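Dadavthorpe washroom unit: setup and upkeep gallery

Prerlow workshop pages, August

The Dadavthorpe unit is a wheeled base with one arm, a two-finger gripper and a head camera on a fixed mast. It wipes basins and counters and puts the counter items back where they belong. The controller is a Swanepoel cabinet bolted inside the base. The notes on this page cover the service completed this month and the basin task that was taught again after it.

The hour counter read 3192 when the unit came in. The previous service was entered at 2969, and the interval is 200, so this one was late. The lift belt is due at 3000 regardless of how it looks, and it was replaced along with the lower idler. The old belt had glazing on the toothed side and no missing teeth.

Order of work on the base and arm:

Battery isolated at the rear switch, cabinet opened, fan filter changed.
Lift column lowered onto its stops before the belt tension was released.
New belt fitted, tension set, column run through full travel under manual control.
Wrist cable replaced. The old jacket had cracked where it passes the second clamp.
Finger pads replaced as a pair. Mixed pads close unevenly and the bottle turns in the grip.

After the belt change the lift zero has to be set again. The arm is then checked against the fixed pin on the workshop bench, and the camera calibration is checked last, with the mast bolts at final torque. Checking it earlier wastes the check - the mast moves slightly as the bolts come up.

Basin task. The sequence is taught by hand before it goes to the machine, viewed from head height. The soap dispenser is handled with the right hand and its home is the small black tray at the front of the counter. Gray veined tile, black slab, white vessel sink. Polished chrome and a glossy basin both throw highlights, so exposure is locked at this stage and left alone.
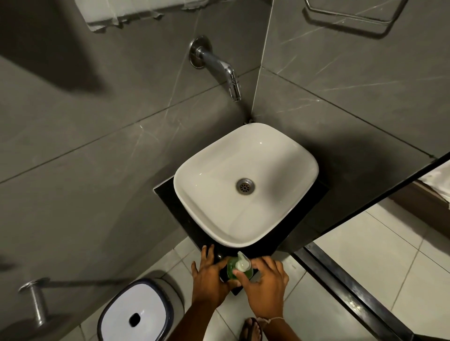 One reader wrote in to ask why the dispenser is taught at all, given that a fixed wall dispenser would take the whole step out of the program. The same message said their own unit lost more time to clear bottles than to any mechanical fault, and that they ended up putting a strip of matte tape on each one.

The wall dispenser is a fair point where the building allows it. On this job the counter items stay, so the task stays. Tape does help with depth readings on translucent plastic, but the edges lift after a few wipe-downs and the gripper then catches on them. We set the grasp height from the counter surface instead, and use the depth reading only to confirm that something is there.

Settings kept for the basin task:

Approach from the front, fingers level, no wrist roll near the faucet.
Grip force at the lower of the two stored values. The higher one squeezes soap out of a full bottle.
Release only after contact with the tray is confirmed. If contact is not seen, the arm holds and calls for an operator.
Slow zone above the basin rim. The sponge tool clears it with little to spare.

Still open on this unit: the left drive wheel has slight play at the hub, measured and left for the next service. The Lusitdale charging dock needs its contacts cleaned weekly until the new shroud is fitted. The old belt is bagged and tagged on the parts shelf with the hour reading written on the tag.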